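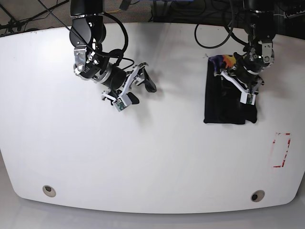

Caderno da oficina, Dunstan. Quinta-feira, fim da tarde.

Segunda tentativa com o mordente Landilix na malha de lã. O rótulo promete "cor sólida em qualquer fibra", e já começo desconfiada. Usei 500 ml de solução, lote 303, deixei 18 minutos como manda a folha. O Settimio acha que devia ser o dobro. Pode ser, mas então que o escrevam na folha.

A água do enxaguamento continuou a sair azulada. Menos do que na primeira tentativa, concedo, só que desta vez também mexi menos no banho, e por isso a comparação vale pouco. A Raelene quer anotar como melhoria. Anotei como "inconclusivo" e assinei eu.

Sobre o ensaio de fricção: o pano branco ficou manchado nos dois sentidos, mais no da trama. O relatório da Grendbridge dizia que não manchava. Não dizia com que pano, nem com que peso, nem se a amostra estava húmida. Pedi os dados à Araba Fiadzo em fevereiro, continuo à espera.

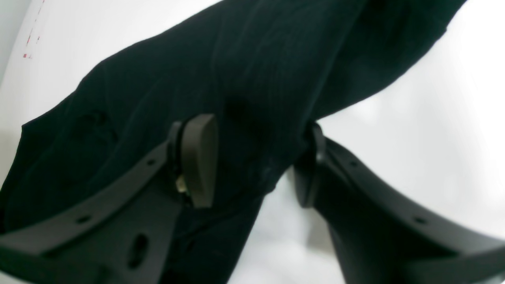
Outra coisa que me incomoda é o pH. A fita deu um valor antes do banho e outro depois, e a fita é velha. Antes de culpar o mordente, comprar fitas novas. Antes de o elogiar, também.

A Huia sugere vinagre no último enxaguamento, porque "sempre se fez assim". Não tenho nada contra, mas quero uma amostra sem vinagre ao lado, da mesma peça, cortada no mesmo dia.

Para a próxima: repetir com 2 amostras, mesmo tacho, mesma água. Lavar bem a colher. Não encomendar mais Landilix até lá, por muito que a Cornusmont insista no desconto.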